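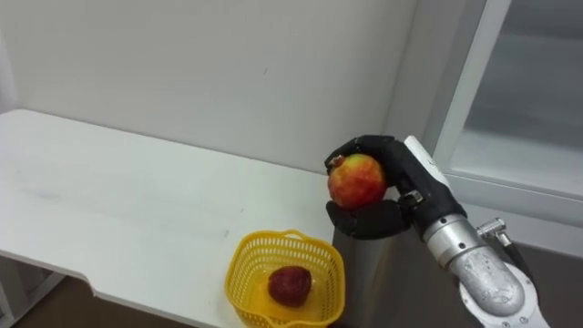
Red streaked with yellow, a brownish spot near the stem, and a yellow basket on the table.

The fruit bowl is dead, long live the fridge
Words by Nantana Kamolrat

I grew up in a house where apples lived in a bowl. It was a big blue bowl on the sideboard, it was always full, and by the end of any given week the ones at the bottom had gone soft and slightly sweet-smelling in a way I still associate with homework. My mother would turn them into something with custard. We ate an awful lot of custard.

So when I moved to Dristen and inherited, along with the flat, half a share in an apple tree over the back wall, I did what I'd been brought up to do and bought a bowl. A nice one too! Speckled, wide, far too expensive. I filled it, I admired it, I put it in the window where everybody could see it, and nine days later I was peeling floury apples at eleven at night with the radio on.

The other half of the tree belongs to Edeltraud Sperling next door, and it was Edeltraud who told me off about it. She'd come round to return a ladder. She looked at the bowl, then at the window, then at me, and said, "You are cooking them." She then opened my fridge without asking (we are on those terms now, we weren't then) and started moving my jars about to make room.

I've been a fridge person ever since, and I have become a bit of a bore on the subject, which is how I came to be writing this.

The apple on the table and the apple in the cold

If you like your apples crisp, they want to be cold, and colder than you'd think. A warm kitchen ripens them at a gallop. The flesh goes mealy, the skin goes waxy, and the flavour, which can be lovely for a day or two, gets flat. Put the same apple in the fridge and everything slows right down.

Kiri Lowther runs the orchard on the Plolano road, where I go in September 2026 mood (you know the one, first jumper of the year, sudden wish to own wellies) to buy the sorts our tree doesn't give us. She keeps 900 trees and a cold store that hums so loudly you have to shout over it. I asked what she does with apples at home. "Fridge, bottom drawer, bag with a hole in it," she shouted. And the bowl? She does have a bowl. It's got keys in it, and a dog lead.

Her one exception is for apples that were picked a bit hard and sharp. Those can have a few days on the side to soften up, and she says it does wonders for them. After that, in they go. She sells a late one she calls Kingi that is like biting a doorstep when it comes off the tree, and by the time it's had a spell in the drawer it's the best thing I eat all winter.

In praise of the plastic basket

Now for my real passion, baskets. I know wicker is prettier. I've owned wicker. Wicker sheds, it snags the skins, and once something has leaked into it you will smell that something every time the heating comes on. A plain plastic basket with holes in the sides lets the air in, goes under the tap when it's mucky, and doesn't care if you drop it down the back steps. Ours is bright yellow, and I've come to love that as well. You can't lose a yellow basket. You can't pretend you haven't seen what's in it either, and with fruit that's half the battle.

The basket is where the sorting happens. Everything comes in from the tree or the shop, goes on the table and gets picked up, one apple at a time, and turned over. This sounds fussy and it takes about as long as a pot of tea. What I'm after is bruises, splits, little holes, anything soft under the thumb. Small brown marks on the skin don't bother me much if the flesh around them is firm, though I do tend to put those apples at the front of the queue.

Ewan, my other half (Ewan Tamihana, who would like it known that he did most of the picking), is a tipper. He tips the whole basket into the drawer and shuts it. There's a thud. I've explained about bruising, Edeltraud has explained about bruising, and we've settled on a system where he carries and I sort.

What goes in with what

Apples give off ethylene, a gas that tells other fruit and veg to hurry up and ripen. Handy if you've got a rock-hard avocado, a nuisance if you've got a lettuce. I learned this the slow way, through a run of yellow broccoli and some very bitter carrots that I blamed on the shop. Then I moved the apples to their own drawer and the carrots went back to tasting of carrots.

If your fridge only has one drawer, give it to the greens and put the apples in a bag on a low shelf. Towards the back is colder, but watch that nothing's touching the back wall, where things can freeze in patches. Potatoes stay out of it altogether, in a dark cupboard, well away from the apples and from the onions too.

Then there's the question of what the fridge smells like, and apples do pick up smells. My friend Ladan Ghasemi once served me a perfectly beautiful slice of apple tart with a distinct note of smoked mackerel. We both ate it. We have never discussed it. But she has bought a box with a lid for the fish.

The big clear-out

All of this relies on the fridge having room, and mine, before Edeltraud, was mostly condiments. I'd recommend doing it on the evening before a big shop, when it's as bare as it's going to get. Clear a bit of table or worktop first. Put the basket there, open the door and start at the top, moving anything you want to keep into the basket shelf by shelf while you wipe. Warm water with a splash of washing-up liquid is plenty. Dry the shelf before anything goes back on it, and pull the drawers right out, since whatever is under them has been there longer than you'd like.

While the door's open, run a cloth round the seal. I'd never done this in my life until last March, and I shall draw a veil over what came out of the folds. A mucky seal doesn't shut snugly, and a door that isn't quite shut lets the warm in all night long.
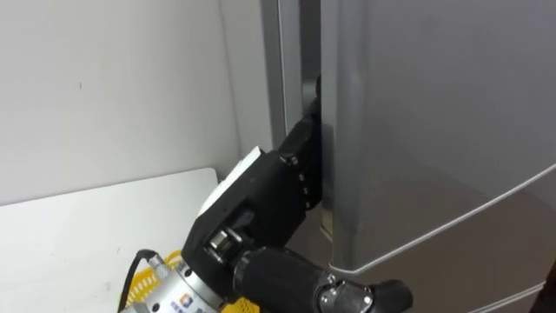
Should I wash apples before putting them in the fridge?
Leave them dry and wash them just before you eat them, as damp skins go mouldy sooner.

A big fridge, by the way, is no guarantee of anything. When Ladan moved she got one of those great silvery things that could sleep a family, and for the first month she lost food in it constantly. Yoghurts went to the back and were never heard of again. What sorted her out was copying the basket idea on the shelves, one for breakfast things, one for cheese, one for anything that needs eating by tomorrow. You pull the whole lot out, see what's there, push it back. The "eat me" basket has done more for our weeknight dinners than any cookbook I own, and I stole it from her shamelessly.

How long do they last?

It depends on the apple, I'm afraid. The early ones, the ones that come while it's still warm enough for sandals, are best eaten fast wherever you keep them. Late ones go on and on. Last winter I kept a diary (I did say I was a bore) and a drawer of Kingi was still properly crunchy after 31 days, at which point we had visitors and they ate the evidence.

Check them every so often and take out any that are turning. One rotten apple really does set off its neighbours. Anything wrinkly but sound is still good for cooking, and so is anything with a bruise, once you've cut that out. I stew mine with a bit of butter and a squeeze of lemon, and freeze it in old margarine tubs that get mistaken for margarine roughly once a fortnight.

Take them out half an hour before you want them, if you remember. A fridge-cold apple is lovely and crisp but the flavour is a bit shy, and it comes forward as it warms. I put a few on the table after lunch and they're gone by teatime.

As for the speckled bowl, it's still in the window. It has lemons in it at the moment, and Edeltraud tells me those ought to be in the fridge as well.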